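Startseite | Wirtschaft | Handel | Interviews | Archiv

»Der Zoll ist nicht das Problem, die Wartezeit ist es«

2018-10-08

Laurier Cloutier handelt seit 16 Jahren mit Hülsenfrüchten. Seine Firma Boychuk kauft Linsen und Erbsen bei Bauern in Kanada und verkauft sie nach Asien und Europa. Im August hat ein wichtiges Abnehmerland die Einfuhrregeln verschärft, und seitdem liegen 400 Tonnen von ihm in einem Hafenlager.

»Man hat uns eine neue Bescheinigung verlangt, aber das Formular dafür gab es noch nicht«, erzählt Cloutier. Er spricht ruhig und sucht manchmal nach dem deutschen Wort. 67 Container sind von der Regel betroffen, wenn man die Ware seines Partners Bestari mitzählt.
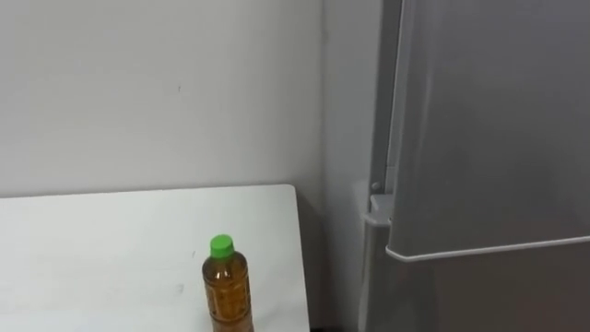 Auf die Frage, ob er mit einer schnellen Einigung rechnet, schüttelt er den Kopf. »Die Minister treffen sich, sie machen eine Erklärung, und danach schreibt jede Seite etwas anderes in ihr Gesetz.« Für die Lagerung hat er bis jetzt 3904 Dollar bezahlt — die Rechnung für den laufenden Monat fehlt noch.

Einen Teil der Ernte will er nun über den Händler Wonda in andere Länder verkaufen, mit Verlust. »Die Bauern haben im Frühling gesät, als der alte Zoll galt. Ich kann ihnen nicht sagen, dass sie warten sollen.« Mit Bestari spricht er nächste Woche über die neuen Verträge.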